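Westetdale Neighbors Board > Home and Hobby > Sewing, Craft and Mending

Topic: Divider boxes vs. open boxes for small stuff

umwood_irfan wrote:
Good morning all! It's Irfan Janjua again, the one who asked about moth traps in the spring (thank you, they worked). My August project is getting my mother's button and bead collection out of the cookie tins it has lived in since before I was born, and I've gotten myself thoroughly stuck on which kind of box to put it in. I have 30 little paper envelopes sorted by color so far, and I can tell you I'm nowhere near the bottom of the second tin.

I've been going back and forth over the clear plastic kind with a hinged lid, a snap clasp and walls inside. I like being able to see through the lid, and I like a handle, because everything in this house gets carried from the dining table to the couch and back again.
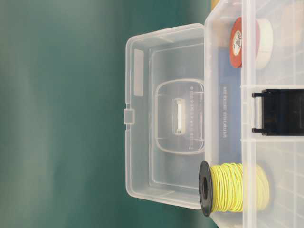

My worry is the dividers. My mother's coat buttons are enormous, and then there are seed beads you could lose in a carpet for a generation. Do I want fixed compartments, the kind that lift out, or no compartments at all and a pile of small jars inside one big box? I'd love to hear what has lasted for people.

gadisa_c wrote:
Oh, I have opinions on this one, Irfan, so get yourself a coffee! I've kept beads for years, first for my own necklaces and later for the kids' craft table at the Paisan street fair, and I'd say dividers every time. Jars sound lovely until you want three colors at once and you're unscrewing lids with your elbows. With a divider box you open one lid and there's everything, like a tray of chocolates.

Put your big coat buttons in whatever long section the box gives you and keep the small squares for the small things. And label the lid on the outside edge, where you can read it with the box standing on a shelf. I used to label the top and then stack another box right on it. Took me an embarrassingly long time to work that out.

hemline_hattie wrote:
I'm going to disagree with Gadisa a little, with love. Seed beads and dividers do not mix in my house. If the walls don't come all the way up to the lid, the first time you carry it by the handle the whole lot slides over into the next section, and then you've got 500 beads of two very similar blues and a long evening ahead of you. I went to small zip bags inside a plain box and I've never looked back.

gadisa_c wrote:
That's fair, Hattie, and I should have said so. Before you buy, shut the lid and look in from the side to see if there's a gap over the walls. Mine closes down snug. My cousin's doesn't, and hers is for safety pins only.

oldrolltop wrote:
Whichever you choose, sort on a cloth! I use a plain blue one, ironed if I'm feeling fancy and creased if I'm not (it's usually creased). Beads that would skate straight off a bare table stay where you drop them, white and yellow ones show up beautifully against it, and when you're finished you pick up the corners and pour. I keep the box over on my left with the lid standing open so I don't knock it with my sleeve. 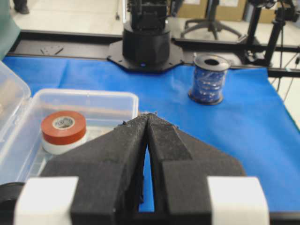
Clear box on the left with its lid up, blue cloth spread over the table.

hemline_hattie wrote:
Now the cloth I agree with completely. I'd only add no terry. Loops catch everything.

umwood_irfan wrote:
You're all so kind, thank you. Blue might fight with my mother's navy buttons, of which there are a great many, but I have an old cream pillowcase that could take over for those. I think I'll try one divider box for the buttons and do Hattie's bags for the beads. Does anyone know if the fabric place over in Grididside still carries the clear ones?

gadisa_c wrote:
They did last month, on the back wall past the zippers. Go before 30 minutes to closing or they'll already be sweeping around your feet.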